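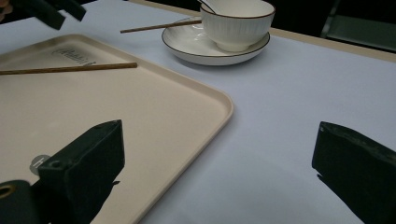

Tray and chopsticks on a covered table.

The patch test should come before the appointment

22 Jun 2018

A facial peel is now an ordinary purchase. In Wostbridge it can be booked by telephone in the morning and completed before lunch, and the client may be back at a desk in the afternoon. The speed of the service is widely advertised. The patch test, in which a small amount of product is applied to a discreet area of skin and left for a day or more, is seldom mentioned in the same advertisement.

It is the view of this column that no salon should apply a peel, a lash tint or a leave-on acid to the face of a new client without a patch test completed on an earlier day. The test should be included in the price, and its result should be written down and kept. Many good practitioners already work in this way. The difficulty is that a client has no means of telling them apart from those who do not.

The usual practice deserves a plain description. A client arrives for a first appointment and is handed a form. The form asks about allergies, pregnancy and recent medication. Near the bottom is a sentence stating that a patch test has been offered and declined. The client, who has taken time off work and is already lying under a warm towel, signs it. In most cases the offer was never made in words.

Such a signature protects the business to some degree. It does very little for the skin. A person cannot sensibly decline a precaution that would have had to take place the day before.

The salon group Kullilness changed its procedure in February at its branch in Estovgate. New clients are asked to come in for a short visit two days ahead of treatment, and the cost of that visit is taken off the final bill. The branch has since recorded 2,270 such visits. In 11 of them the client showed redness or swelling and was advised to choose a different product or to see a doctor. That is a small share, but each of those clients would otherwise have had the same product spread across the cheeks and forehead.
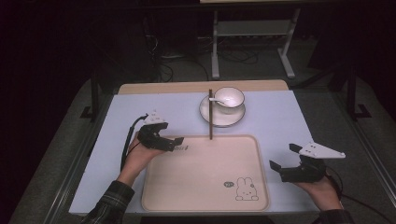
Chidubem Tamuno, in a letter responding to an earlier column on this subject, argues that the second visit will drive clients away from small businesses. "A large group can absorb an empty chair," the letter reads. "I have one chair. If a woman has to come twice, she will go to someone who lets her come once, and that person will be less careful than I am."

The objection is a serious one and should not be brushed aside. A rule followed only by the conscientious does punish them. For that reason the requirement ought to apply to every licensed premises in the district, with the same waiting period and the same record sheet. Where all salons ask for the earlier visit, none loses trade by asking. The visit itself need not occupy a treatment chair at all, as the product can be applied at the front desk in a few minutes.

There is also the matter of clients who have used a product before. Many believe that an uneventful first treatment settles the question for good. A sensitivity can develop after repeated contact, and a formula may be altered while the name on the bottle stays the same. A sensible rule would call for a fresh test after a long gap between treatments, or whenever the product changes.
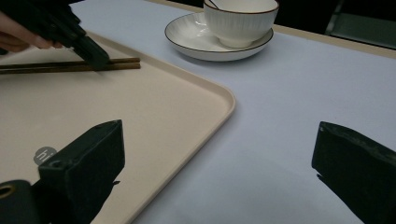

What a record should contain

The record need not be elaborate. It should state the product and its batch, the place on the body where it was applied, the time of application and the time at which the skin was checked. The client should receive a copy. At present a person who reacts badly at one salon and moves to another carries only a memory of the episode, and often cannot name the product involved.

Enriquez, a supplier of professional peels, already prints a tear-off card for this purpose and packs it with each case. The card has space for all of the details listed above. Salons in Wostbridge report that it is commonly thrown out with the packing paper. A useful card is of no benefit to anyone until filling it in becomes part of the treatment.

The cost to the trade would be modest. A salon with 2,000 appointments in a year will find that most are for returning clients who need no new test. The burden falls on first visits, and a first visit is when the practitioner knows least about the skin in question.

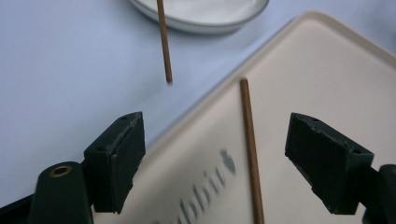
OPINION | SKIN AND SALON CARE

Clients have a part in this as well. Those booking a treatment before a wedding or an interview should make the first call well in advance, and should be ready to hear that the product they had in mind is unsuitable. They should mention creams used at home, including those they regard as mild. A salon that asks for an earlier visit is offering a better service than one that does not, and it should be rewarded with the booking.

The district's licensing terms for beauty premises are due for review. They deal at length with the cleaning of basins and the storage of towels. A single paragraph on patch testing, stating the waiting period and requiring a written result, could be added without disturbing anything else in the document.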